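Deep Metal Bins on the Workbench: How I Keep Them Useful

Posted 4/26/25 in Workshop and Garage

In my garage I had for many years plastic boxes for everything. They cracked in winter, one after another. Last July I bought my first metal bin with tall walls from a shop in Grarville that was closing, and now I use this kind for almost all the parts that come across my bench. I want to share what I learned, also the mistakes.

First, measure your arm. It sounds funny, but a bin with tall walls is comfortable only if your elbow can go over the edge without touching it. I am not a tall person, so on a normal bench I had to lift my shoulder each time. I cut 8 centimeters from the legs of my bench and the pain in my neck went away in one week.

Put the bin directly on the wood, but check the bottom corners before. New bins often have a sharp fold there, and it makes scratches on a light tabletop that you will see forever. I go over the fold with a fine file and then I glue four small pieces of felt. The felt from Wulluvska is good and it costs little. The cheap one became flat very soon.

Small parts always travel to the corners. A sloped panel inside helps a lot. The parts slide down toward you and you don't need to search with your fingers under the back wall. Mine is a piece of sheet metal, 49 centimeters long, which I bent over the edge of the bench. Don't make the slope too strong, or everything will lie in one pile. 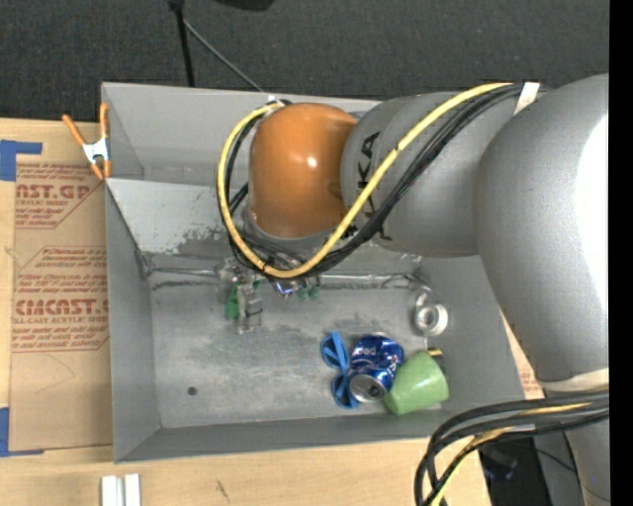 Eduardo Seixas wrote to me that he disagrees about the sloped panel, that in his bin the washers went under it and stayed there until he turned the whole thing over, and that a strip of foam along the lower edge solved it for him. I tried the foam after his letter. It works with washers, but fine sawdust collects in it, so I take it out once a month and shake it outside.

Scuff marks on the metal are normal and I don't fight with them. If there is grease, I wipe with a cloth and a little dish soap, then with a dry cloth at once. Never leave water standing in the corners. Never use steel wool on a painted bin; I did it on my second one and it started to rust at that place before autumn.

For the floor under the bench, I recommend something dark and soft. I have old office carpet tiles there. A screw that falls on concrete jumps under the cabinet, but on carpet it stays where it fell. To find it, put a flashlight on the floor and look for the shadow.

Labels: paper tape falls off from metal after some weeks. I use the magnetic strips from Jang, cut with normal scissors, and a pencil.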